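Cutting upholstery foam blocks at home without wrecking them

Quick one tonight, have had the same question in my inbox all November so writing it up once and then I can just send the link. How to cut seat foam into blocks, get them straight, stack them, glue them. For window seats, dog beds, packing inserts, whatever.

What you need

Foam. A long serrated bread knife, or an electric carving knife if you own one. Metal straightedge. Felt tip marker. Spray adhesive made for foam (check the can, some of them eat it). Old sheet for the floor. Dust mask. A vacuum nearby because the crumbs go everywhere and cling to socks.

That's the whole list. You don't need a hot wire. I had one, sold it.

Picking the foam

Firm for seats, medium for backs. Squeeze it at the store if they let you. Press your thumb in, let go, watch it come back. Slow and lumpy, leave it.

Offcuts are fine for practise and for anything that's going inside a cover. I get mine from Fisa in Plellville, they have a bin by the back door, priced by the bag. Last bag had 92 pieces in it, mostly small, a few big enough for a footstool. Colors are random. Doesn't matter under fabric.

New foam is usually a bit oversize. Measure it yourself, don't trust the label.

Marking

Draw on the top AND the bottom. Everybody skips the bottom. If you only mark one face the knife wanders and you won't know until you flip it over, and by then you've got a wedge.

Connect the two lines down the sides with the straightedge. Go slow, marker drags on foam and makes a fuzzy line. Dots every inch or so work better than one long stroke. Cut on the outside of the line, you can always shave more.

For a seat cushion add half an inch each way so it fills out the cover. Packing inserts, cut to size exactly.

Cutting

Hang the waste side over the edge of the table. Hold the good side flat with your palm, don't squash it. Squashed foam cuts curved. This is the number one thing.

Long strokes, light pressure. Let the teeth do it. First pass just scores the line, maybe an inch deep. Second pass deeper. Keep going. If you are sawing hard the knife is dull or you're leaning.

Electric knife: hold it straight up and down, start the motor before it touches the foam, and keep your other hand well away. Stop if it gets hot in your hand. Let it cool, get a coffee.

Corners are weak. They nick and tear if you pull the knife out at an angle, so finish each cut all the way through and lift the waste away gently. Small nicks vanish under batting. Big ones, glue the torn bit back with a dab and leave it alone overnight.

Checking your stack

Before any glue, stack the blocks dry. Line up one face and look at the others from directly over the top, then from the side.
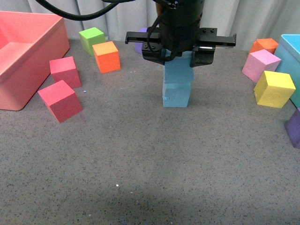 Two light blue blocks stacked, top one a bit off to the right.

If they don't line up, turn the upper one a quarter turn and look again. Still off? Flip it over. Nine times out of ten one of those fixes it and you cut nothing. If there's still a lip, mark it with the felt tip while the blocks are together, take them apart, trim the lip.

Once you're happy draw a short line down the side across both blocks. That's your match mark. Lines meet, you're lined up. Saves a lot of swearing once the glue is on.

Gluing

Open a window. Seriously, the smell hangs around.

Light coat on both faces. Wait until it's tacky, the can says how long, mine says 2 minutes and that's about right in a warm room, longer in the garage. Start from one edge, match the marks, then roll the top block down across. Do not drop it flat. You get one go, it grabs fast.

Press all over with flat hands. No clamps, clamps leave dents. A light board on top is ok.

Don't spray right up to the edge on a seat, leave a finger width dry. Glue line goes hard and you'll feel it thru the fabric.

Batting and cover

Wrap in polyester batting, one layer, glue it lightly so it doesnt bunch. Trim the corners so they don't make lumps. Put the cushion in a thin plastic bag, slide it into the cover, pull the bag out. Works every time.

Cleaning up

Vacuum the foam first, then the table, then yourself. Glue on the knife comes off with mineral spirits. Wipe it dry after.

Questions I keep getting

Can I use scissors? Up to one inch thick, yes. After that no.

Can I wash it? Cover yes, foam no.

How many layers can I glue? I've done four. Got squeaky.

Corner templates are in the next post, when I get to it.

Nia Eynon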